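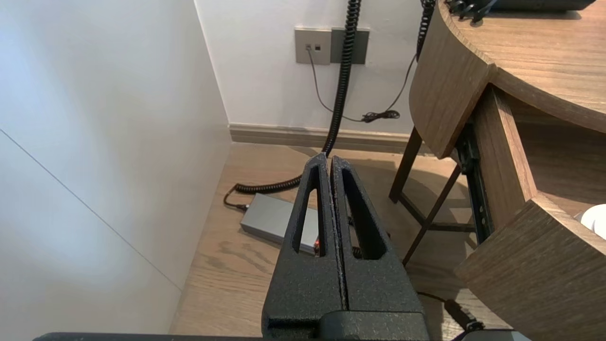
23 June 2019

Slept until almost nine, which I haven't done since I moved to Trurnness, and woke up with my calves on fire. Yesterday was the long walk out to the lighthouse and back with Mavis, and I'd forgotten that she doesn't stroll, she marches (she's 19 years older than me and I spent most of the afternoon looking at the back of her hat). Worth it, though! The thrift was still out along the cliff path and we ate our sandwiches behind a wall with the wind going straight over our heads.

I made pancakes and burned two. Ate them anyway with the last of the rhubarb jam.

Then the big job, the one I've been putting off since I got the keys: the letters. Grandma's shoebox has been sitting on top of the wardrobe with its lid taped down, and today I got the tape off and tipped the whole lot onto the bed. Most of them are from her sister, who wrote every week and never had any news. The hens are laying. The hens have stopped laying. Somebody at church has a new coat and it doesn't suit her. I laughed so hard at one about a borrowed cake pan that I had to call Mom and read it to her, and then we both got a little quiet and she asked me to mail her that one.
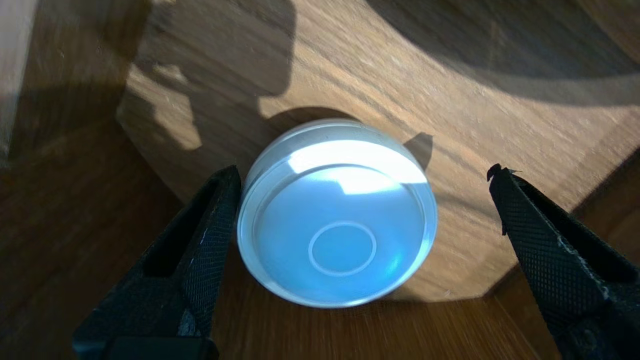 Oda Hovland

After lunch I tried to sort them by year and gave up by the time I got to September of the first one, because half of them only say "Tuesday" at the top. They're in piles by handwriting now, shaky and not shaky. That'll do until I can find the good folders, which are either in the hall closet or still at my brother's.

Walked down to the store for milk and came back with milk, a melon and a geranium. The geranium was on the sale rack and looked so sorry for itself – I've put it on the back step and given it a big drink.

Mavis came by at 7 to return my rain jacket and stayed for soup. She wants to do the walk again next weekend, the inland way this time, past the old quarry. I said yes before my legs could object. She also thinks I should read some of the letters out loud at the library evening, and I don't know about that. They're so ordinary. I like them for it, but would anyone want to sit on a folding chair and hear about hens?

Bed now. Melon for breakfast, and I have to remember to buy stamps.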